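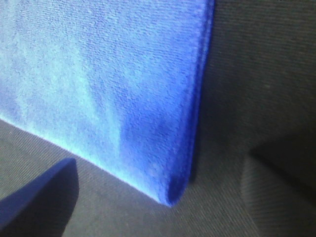 **Final write-up, group 3 (Mathebula, Aerts, F. Nkuna)**
Household Materials, section 2645, Hadcombe

Draft 2. Fatima still has to fix the reference list. Tables are in the shared folder, not pasted in.

## What we wanted to know

Microfiber towels are annoying to fold. Cotton ones you crease once and they more or less stay. Microfiber grabs itself, the pile catches, the edges don't line up, you let go and one side creeps back. The Masilela laundry room on Ratport campus goes through a lot of them for the gym and the art studios, and the shelf there is a mess by mid-afternoon.

So the question: which fold keeps its shape best on a narrow shelf, and how much fuss is it to do?

We looked at three folds.

- **Half and half.** Short end to short end, then again. What most people do at home.
- **Thirds.** Like a letter.
- **Long strip.** Lengthwise first, so you get a long narrow piece, long edges together. Then either leave it as a strip or take the ends in.

Rolling was in the proposal. We dropped it. Rolled towels fell off the shelf and there was not much else to write down.

## Materials

Blue microfiber hand towels, 11 of them, all the same kind, sold under the name Rokance. The pile is short and nubby, the corners are rounded and there's a thick rolled border. Both of those matter more than we expected, see below.

Work surface: dark gray fabric-covered table. We began on the bare lab bench but the towels slid every time you pulled an edge, so we moved. On cloth the bottom layer stays put and you can worry about the top one only.

Shelf: 40 cm deep, borrowed from Masilela, returned.

A ruler, masking tape, a phone for timing. Sibusiso did the timing for the first round and then we swapped.

## Method

Each towel was washed and dried the same way beforehand, no softener (the care sheet says no softener, we did not test why). Shaken out once. Laid flat, smoothed with the flat of the hand from the middle outward. Then folded by one person while another wrote.

For each fold we noted:

1. time from first touch to hands off
2. the gap between the top edge and the bottom edge at the worst spot
3. the same gap again after it had been moved to the shelf
4. anything odd

40 folds per type. That was the plan anyway. The thirds fold has less than that in the table because one page of notes got wet and we couldn't read Bram's handwritting. We left those rows blank and did not guess.

One change halfway. At first whoever folded was allowed to fix the fold as long as they liked. Times were all over the place. After the first session: one correction allowed, then hands off. Results from before the change are on a separate tab and aren't used in the conclusions.

## What happened

### Half and half

Fast. Ugly. The first fold is fine but the second has to go over a fat edge, and the border is thick to start with, so on one side you've got the rolled hem stacked on itself and on the other you've got nothing much. The packet leans. On the shelf the top few tip toward the thin side and slide.

Turning every second towel around helps. Bongani Nkuna from the laundry room told us they do that already when they have time, which they mostly don't.

### Thirds

Neat when it works. Hard to hit the third by eye. We tried a bit of tape on the table as a mark and that cut the bad ones a lot, but then you need tape on the table forever. Without a mark the last flap is nearly always too short or hangs over.

Best looking front edge of the three, for what it's worth — the fold faces out and there's no hem to see.

### Long strip

The one we spent most of our time on. Takes two hands at the far ends or it twists. If you lift the long edge from the middle the ends lag behind and you get a belly. If you hold it by both ends and bring it over together it comes down pretty straight.

Problems:

- The ends flare. Wherever you pinched the layers together the fabric opens out next to the pinch.
- Top layer tends to land a little short of the bottom one. Pile sticks where it touches down first so you can't slide it after, you have to lift and lay it again. That uses up your one correction.
- Rounded corners. You can't line up corner to corner the way you'd do with a square towel. Nothing to aim at. We ended up going by the border.

Good things: it lies flat along its whole length, no leaning, and the gap hardly changes when you carry it to the shelf provided you carry it by both ends and don't let it sag.

Smoothing direction makes a differance. Stroke along the strip, not across. Across pushes the top layer off and you can see the seam between the two layers wander.
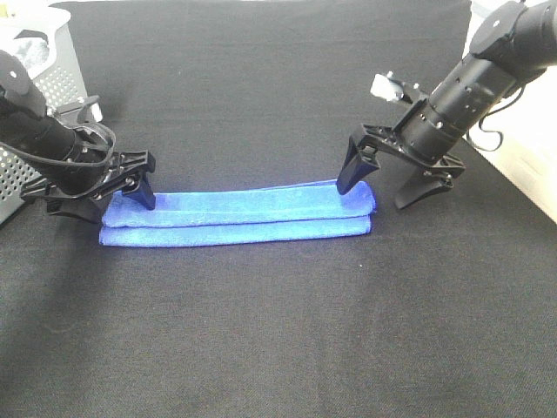
Lindiwe Engelbrecht read our first draft and wrote in the margin that a short top layer shouldn't count as a fault at all. At her job they set it back on purpose so you can find the edge with your thumb and open the towel in one go. She also asked if anyone had checked how they come *off* the shelf, and said we'd only tested half of what a fold is for.

Fair. We hadn't. Went back and did a short extra round.

## Extra round: taking them off again

One hand, grab from the front, pull. Does the towel stay folded, and what happens to the one under it?

Half and half: comes out okay, drags the next one. Pile on pile, it grips.

Thirds: comes out fine if the fold faces you. If the flap faces you you grab the flap and it's open before it's off the shelf.

Strip with the ends taken in: similar to thirds but flatter. With the top layer set back on purpose, you can feel which edge is which. We did not get to time this properly, only notes. The plain strip is too long for the shelf and sticks out, so it was never going to be the final answer on its own. Should of seen that at the start.

On Lindiwe's point we changed how the gap is reported. It's now split into *even* (top layer short by the same amount all the way along) and *uneven* (slanted or bowed). Even is not marked down anymore. Uneven still is. The strip does a good deal better scored like this. We know it looks like moving the goalposts, so both versions are in the folder.

## What we'd tell Masilela

Long strip first, then ends to the middle, then closed. Put the rounded outside of the fold toward the front of the shelf. Stack low. A tall stack of anything in this fabric goes sideways sooner or later.

If there's no time for that: half and half, every second one turned.

Fabric cover on the folding table. Cheap and it helped with all three folds. If we could only change one thing in that room it would be this.

## Weak spots

- One kind of towel. All fairly new. Old ones with the pile worn down may behave differently, probably slide more.
- Three people folding and Bram is a lot faster than the rest of us. We rotated but didn't rotate evenly, check the initials column.
- We got better at it as we went. Strip was tested last, so some of its good scores may just be practice. Should have mixed the order.
- "One correction" is fuzzy. Is lifting and laying again one or two? We said one. Fatima disagrees and her note is on the results tab.
- Humidity, static, not measured. On dry days in November the towels clung to sleeves.

## If somebody picks this up

Mix the order of folds. Use old towels too. Time the taking off as well as the putting on. And ask the laundry people first — we talked to Bongani in the last week and he knew half of it.

## Who did what

Sibusiso Mathebula: timing, first session, sections on materials and method.
Bram Aerts: most of the folding, table cover, weak spots.
Fatima Nkuna: tables, extra round, references (coming).

Word count is over the limit by 200. We can cut the half and half section if needed, let us know before the final upload.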